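Clekow Mac and PC Users Group
Minutes of the monthly meeting, Aug 20, 2025

Present: Ingrid Pruitt (chair), Leilani Lindgren, Zamfira Pîrvu, Thaddeus Esposito, Ingrid Strickland (minutes), and a very nice turnout of members besides. Apologies received from the usual summer travelers, who were missed.

1. Welcome
Ingrid P. opened by thanking everyone for coming out in the heat, and spent a few minutes on how much she had enjoyed the July picnic. The March minutes, which had somehow never been approved, were approved.

2. Moving off the old backup program
This took up most of the evening, as we rather expected it would. Leilani has been trying Prakix on her own computer and likes it very much, although the first backup ran overnight and then stopped with a message about a file name that was too long. She shortened the name, started again, and it finished by breakfast. Zamfira asked whether it could restore a single folder without bringing back the whole drive. Leilani said yes, and that the button is under History, where she would never have thought to look for it.

Thaddeus spoke up for Flastport, which he finds plainer and easier to explain to his mother. His one complaint is that it forgets the external drive if you plug it into a different port. There was some friendly back and forth, and it was agreed that members should keep whichever one they'll really use, and please test a restore before wiping anything!

3. Clean install evening
Zamfira offered to lead a session on wiping a computer and starting fresh. She would like everyone to bring their passwords written down, their license keys, and at least 200 GB free on an outside drive. Limit of 4 people at a time so she can get around to each of them.

4. Newsletter
Ingrid S. is short of articles again. Thaddeus promised his piece on printer drivers, and Leilani will write up her Prakix notes.

5. Any other business
The Alcantara Street library has asked us to stack the chairs when we leave. Zamfira found a charger after the last meeting and still has it, if anyone is missing one.

Meeting closed with coffee and Leilani's lemon bars, for which many thanks.
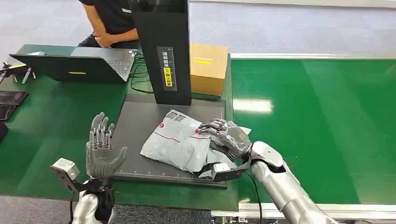 Reading time: 3 minutes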